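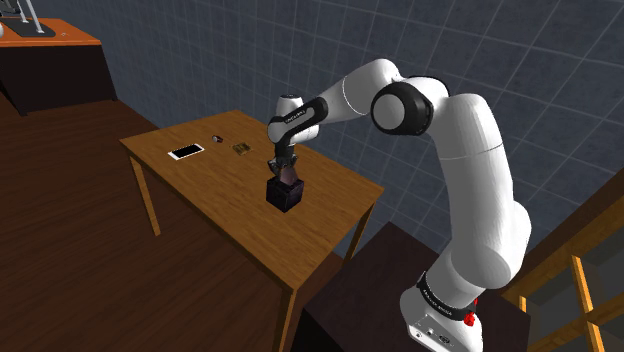
How often should a wooden table be oiled?

Twice a year is enough for most tables in daily use, with an extra coat in November if the room is heated through the winter.

Clear the surface and wipe it with a well-wrung cloth. Leave it overnight before any oil is applied. Work with the grain, using a lint-free cloth, and remove the surplus after 15 minutes. Two thin coats are preferable to one heavy coat. Allow 4 hours between them.

Rings left by cups may be rubbed lightly with fine wire wool before oiling. Lacquered and varnished tables should not be oiled.

Cloths used with oil can catch fire if left in a heap. Spread them flat outdoors to dry before disposal.

Fledlow Household Advice Service, leaflet 533. Last reviewed Jun 11, 2024.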